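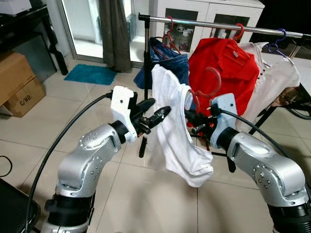
2 min read

Olga Retamal had already made the coffee when I got to Norcombe, and she apologized for it twice before I had my coat off. The open day didn't start until 10 a.m., but she likes to get the arms warmed up on a few shirts before people come in. "They're fine without it," she said. "I'm the one who needs the warm-up."

Retamal runs the garment work at Norcombe, and for most of the past year that has meant hangers. Two arms, one white T-shirt, one red plastic hanger, and a chrome rack behind with jeans and a couple of other shirts on it. I must have stood there for the better part of an hour, and I could happily have stayed for lunch.

"Everybody thinks folding is the hard one," she told me. "Folding you do on a table, and the table helps you. With a hanger the shirt is in the air and it's all droopy, and you've got to find the neck. My mother can do it while she's on the phone yelling at my brother!"

The project is called Fostia, a name she inherited and has never cared for. It started with towels, moved on to pillowcases (she still shudders at the pillowcases) and got to shirts in May. By her records the arms have now made 917 tries at T-shirts alone. The target for the year is 3,000, counting collared shirts, and she thinks they'll make it if the buttons behave.

I asked what she had learned from all those tries, expecting something about software, and got a long and very enjoyable answer about cotton. Old shirts are easier than new ones, she said, and a shirt that has lost its shape at the collar is easiest of all. She buys them secondhand from a store called Edet, two streets over, where they have stopped asking her why she wants 59 at a time.

Visitors had plenty to say once the doors opened. One man wanted to know if it could do socks. A girl of maybe eight asked whether the robot got bored, and Retamal gave that some real thought before she answered. "I told her I get bored first," she said afterward, "and then I go eat a sandwich."

She hopes to show the work again in the fall, at the Konusex building if the freight elevator is fixed by then.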